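I own a quilt that won't go in a drawer. It won't go in the airing cupboard either, or in the ottoman I bought specifically so that it would, and for most of last winter it lived on the back of a chair looking like somebody's aunt had sat down and never got up.

So this spring I decided to learn how to fold it. Properly, I mean. I've been folding things for forty years in the sense that I pick them up, bring the corners vaguely together and then press down until they give in, and it's done me fine for tea towels. A thick quilt doesn't give in. You press, it sighs, you turn your back to find your glasses and it's the size it was before.

I rang Despina Đorđević, who mends quilts from the front room of her house and has done mine twice (a burst seam and a business with a candle). I asked if I could come over for an hour. She said it would take ten minutes but I could stay for lunch.

## First, stop pressing

Despina's view is that most of us fold bedding as if we were angry with it. She put one of her own on the table, a cream one with a bit of weight to it, and just stood there with her palms flat on top, not pushing, while the air came out through the fabric. You could hear it, a sort of long breath. Then she folded it once and waited again.

"You're always in a hurry with the last fold," she told me, having never seen me fold anything. She was right, though! I'd been doing three quick folds and then kneeling on it.

Her method goes lengthways first. Lay the quilt out flat, bring one long side over until it sits a hand's width past the middle, then bring the other over the top of that so you've got a long strip. Wait. Smooth from the middle outwards with your forearm (the whole forearm, elbow to wrist, like you're rolling pastry). Then fold the ends, and this is where she and I parted company, because she folds in thirds and I'm a halves person and always will be. Thirds gives you a neater front edge. Halves gives you something you can pick up without it slithering down your legs on the stairs.

We had soup. She showed me a drawer of wadding samples, which I'd never thought about before and now can't stop thinking about. There's a springy polyester one that bounces straight back, a flat old cotton one that folds like a letter, and a wool one somewhere between the two which she kept handing me and saying "feel that" until I'd felt it enough to satisfy her. Mine's the springy kind. It's lovely on a cold night and a nightmare on a shelf.

## The man with the shelves

Evaristo Pace has the opposite problem, in that he has plenty of shelf and far too much to put on it. He runs Prakumitz, a bedding shop that's been squeezed into an old shoe seller's, and the stockroom still has the shoe seller's shelving, all narrow slots made for boxes. He's got 474 of them. He knows because he had to number every one for the insurance, and he told me the figure with real bitterness.

"A slot is very nice for a shoe," he said.

What he does with his quilts is roll them, tie them with cotton tape in two places and push them in end-on, so the whole back wall is spirals. It's beautiful, actually a bit like a cake shop, and I went home full of enthusiasm and rolled mine. It came out like a bale of hay. I tied it with the belt from my dressing gown and it rolled gently off the wardrobe at four in the morning, so that was the end of rolling.

He did put me on to something more useful, which was the stitching. I'd always assumed the lines on a quilt were there to look pretty, and he was quite patient about it. They hold the filling where it's been put, and they also tell the thing where to bend. A quilt stitched in straight channels wants to fold along them and will do so almost by itself. One with wandering lines, like mine, has no opinion, or rather has dozens, and you get those little fans of creases wherever your fold crosses a seam at a funny angle. You can't get rid of them. He says to shake it out, refold it somewhere slightly different each time you put it away, and let it be.

## Bags, boxes and other things I paid for

I'd be lying if I said I hadn't tried to buy my way out of this first. There was the Lurkex, a zipped storage cube with a see-through lid, and I was very taken with the see-through lid. The quilt went in. The zip went three sides of the way round and stopped, and I had to sit on it with my neighbour's boy working the zip pull, and afterwards the cube wouldn't go under the bed because it had gone the shape of a loaf.

Then a Jurkine vacuum bag, the sort you stick the hoover on. I'll say this, it's the most fun I've had with a hoover. Down it goes, and you're left with something like a paving slab that weighs exactly what it did before. Despina had already warned me off leaving a quilt in one for months on end, so I gave it a fortnight as a trial and then let it out. It took two days to look like itself again and I felt terrible the whole time.

The best of the lot was a plain cotton sack. It cost less than the others, it breathes, and when the quilt is folded my way (halves, with the waiting) it goes in with room for a bar of soap.

## Doing it on the bed

All my practising has been done on the bed, with the green checked sheet on. I can't recommend a checked sheet highly enough for this. You've got a ready-made ruler under you, and if you line an edge up with a row of squares you'll know straight away when you've drifted. I drift to the left.

The last fold is still the one that gets me. It'll be going along nicely and then the top half puffs up with a corner poking out, and the front bunches where I've tucked it under, and I have to decide whether I mind. 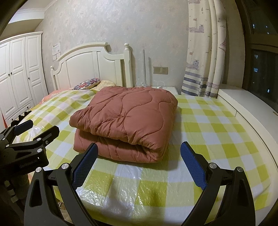 ## What I do now

Lay it out, long sides in, wait while the kettle boils. Forearm, middle to edge. Fold in half, wait again, and drink the tea at this point, as it gives the hands something to do that isn't pressing. Fold once more and slide it into the sack with the folded side going in first, so it comes out the same way in autumn.

If a corner sticks out, I tuck it. If it sticks out again, I leave it alone and shut the wardrobe door. The chair's free, anyway, and I've started sitting in it.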